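Bister Board Butter, 300 ml tin

Food-safe wax and oil for chopping boards, rolling pins and salad spoons

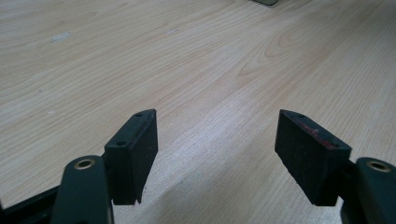 I started making this because I was fed up with boards that went grey and furry by September. I'd tried the usual runny oils and they were fine for a week, and then it was back to looking like driftwood. So this one is thick, more like cold honey, and it stays put while you rub it in (my hands love it too, which is a nice bonus on a washing-up day!).

What's in it: beeswax, walnut-free plant oil and a tiny bit of orange peel oil for the smell. My friend Zoi Dimitriou keeps the bees and I melt everything down in my kitchen in Rosport, in a pan that is no longer allowed anywhere near soup.

How I use it

Wash the board and let it dry overnight. Scoop out a bit with a clean rag, rub it along the grain, then do the ends, which drink up far more than you'd expect. Leave it for 30 minutes and buff off whatever is left. A thirsty old board will want 2 or even 3 goes the first time, and after that I do mine whenever water stops beading on it.

Does it suit every wood? Beech, maple, olive and oak have all been lovely. Bamboo takes it more slowly, so go thin. Please don't put it on anything varnished, it'll just sit there being sticky.

The tin is the plain screw-top sort and I'll happily refill it if you bring it back to the Mesar market stall. Theano Tsakiris stocks it at Tzanetos as well, next to the bread knives, and she usually has an open one you can sniff.

Keep it out of the sun, as it goes soft on a hot windowsill. If that happens, pop it in the fridge for a bit and give it a stir before it sets. Lay used rags out flat outdoors to dry before they go in the bin, and don't leave them scrunched up in a heap.

Also available: the small travel tin, and a lavender version when I've got enough lavender. Drop me a line if you'd like one put by.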